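Poltar Forum > Manipulation > Teleoperation and demonstration

Thread: Bimanual demos, leader arms vs. hand guiding for tidy-up tasks

fekthorpe_mk
June 18, 2025

Setup is two six-axis arms on a shared base, parallel grippers, one head camera and one camera per wrist. Task family is household pickup: paper, wrappers and small toys into a bin, plus lifting and moving the bin itself. I have 66 episodes recorded by hand guiding (arms in gravity compensation, I stand behind and move them by the wrists) and 43 recorded with a pair of leader arms on the Skurnwood bridge.

Same policy, same training steps. The policy trained on the hand-guided set reaches well and then stalls before closing. The one trained on the leader-arm set closes fine but wanders on approach. I expected the hand-guided set to win everywhere, given that it is larger and the paths look cleaner when plotted.

Before I record more, which method are people using for two-arm work on light containers?

tallow_bridge

Leader arms. Hand guiding two arms at once means you have no hand free for the grippers. How are you closing them?

fekthorpe_mk

Foot pedals, one per gripper. Binary open/close.

tallow_bridge

Then I would look there first. A pedal gives you a step in the gripper command and nothing in the arm motion that leads up to it. On leader arms you squeeze a trigger while still moving, and the policy has something gradual to follow. Plot gripper width against wrist speed for both sets.

ohm_and_a_half

Disagree that leader arms are the default answer. You lose contact feel unless the bridge reflects force, and the Skurnwood one doesn't in the release I have. On thin plastic cups and bins I crush the wall or miss it. With hand guiding I can feel the finger touch and stop there.

The bigger problem with hand guiding is your own body. If your forearm is in the wrist camera during training and absent at run time, you've built a shift into the data. Check whether your sleeve is visible.

fekthorpe_mk

Sleeve is visible in the left wrist view in most of the hand-guided set. Hadn't considered it. I assumed the head camera would dominate.

ohm_and_a_half

It won't near the grasp. At close range the head view is mostly gripper and the wrist views carry the useful detail. That would fit reaching well and stalling.

kontogiannis_lab_bench

You can keep the hand-guided paths and lose the arm. Record joint positions only while guiding, reset the objects, step away, play the path back and record the cameras during playback. Twice the time per episode, but the pictures match run time. Works if the objects go back to the same place. I put tape marks under the stool legs.

tallow_bridge

Playback after hand guiding also drops any correction you made on contact. If the bin slid a little the first time and slides differently the second, the recorded path is wrong and you are training on it.

kontogiannis_lab_bench

Yes. I discard those. On a rigid object it's rare, on paper it's common. I lose 9 in every 66 or so on the paper task and hardly any on the bin task.

ohm_and_a_half

What latency are you seeing on the leader arms? The wandering could be the operator chasing the follower.

fekthorpe_mk

12 ms leader to follower on the wired link. I don't think it's that. Looking at the episodes again, the operator (me) pauses halfway in nearly all of them to line up the second arm. The policy has learned to pause and drift.

tallow_bridge

That's a demonstration problem and has little to do with the device. Move both arms together or park one properly. If one arm has to wait, let it wait at the same pose every time. Trim pauses at the start and end, leave the middle alone, and re-record anything where you hunted for the bin.

Can you post the room and the head view? Hard to say more without knowing what the bin sits on.

fekthorpe_mk

Head camera, from the bin task. Bin is on the low plastic stool with the chair backrest directly behind it. Paper and one darker item are inside. Fingers come in from both sides.

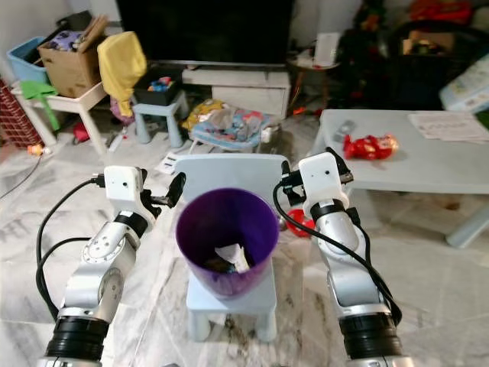
Reply 13: on the bin placement

kontogiannis_lab_bench

Two comments. The bin is see-through and the chair back is directly behind it, so the far rim will be hard to pick out from the head view. I'd turn the chair away for one block of episodes and leave it for another. If the grasp point moves between blocks, you know the policy is using the chair as a landmark.

Second, both wrist cables hang outside the arms in long curves. Fine as it is, but check them at full wrist rotation under hand guiding. A cable that pulls on the wrist upsets gravity compensation, and you end up pushing against it without noticing.

ohm_and_a_half

I'd leave the chair and the rest of the floor clutter alone. The point of recording in a living room is the clutter. Vary the bin position by a hand's width per episode and the landmark problem goes away by itself.

kontogiannis_lab_bench

It goes away if the variation is large compared with the chair. A hand's width isn't.

fekthorpe_mk

I'll do both, separate blocks. Plan for the next session: leader arms for everything involving paper, hand guiding with playback for the bin lift, no pedals, waiting arm parked at a fixed pose. Gripper width plots to follow.

tallow_bridge

Keep the old 43 out of the new training run until you've tested the new set alone. Mixing them now will hide whichever fix worked.

ohm_and_a_half

And log which method produced each episode in the metadata. I didn't, and had to sort mine by looking for my own elbow.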